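Wevura walking tour: route and safety check, with comments
Checked by Hipólito Maldonado, December 6, 2019

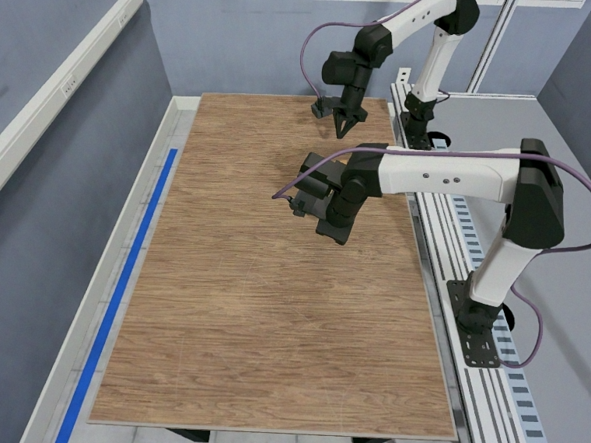 The tour sells itself on the streets used in the Lakemon series, and I was sent round before the February bookings open. I walked all of it, 48 stops on the leaflet, though a fair few are the same wall seen twice. Scoring is pass, fail or query. I have been stingy with passes. The leaflet wants the inn table to look old, and I'd settle for the plain brown wood grain in the picture, fine streaks, faint scratches and all, over the varnish they have now.

1. Meeting point, Cabral Gate
Signed and lit: pass.
Shelter from rain: fail. An awning is promised. I found the brackets.

2. Sea wall steps
Handrail: query. Firm at the top, moves at the bend.
Edge marking: fail. Paint worn off. I was told visitors "know to be careful". Do they?

3. Throne courtyard
Group size: fail. Limit is 30, and two guides were already in there with full groups.
Claim that the throne is the one used on screen: not a safety matter, but I don't believe it.

4. Minon tower
Stair lighting: pass.
Way out if the door sticks: query. The guide said it never sticks. It stuck.

5. Inn stop
Table: fail. Varnish tacky, one leg short.
Exit kept clear: pass, once the costume rail was moved.

6. Paperwork
Incident book: query. No entries at all for a season with 3000 tickets sold. Either very lucky or very lazy.
Permit 2563: seen, in date.

Items 2 and 3 to be put right before any tickets are sold. Send me dated photos of the edge marking, with the whole flight showing this time.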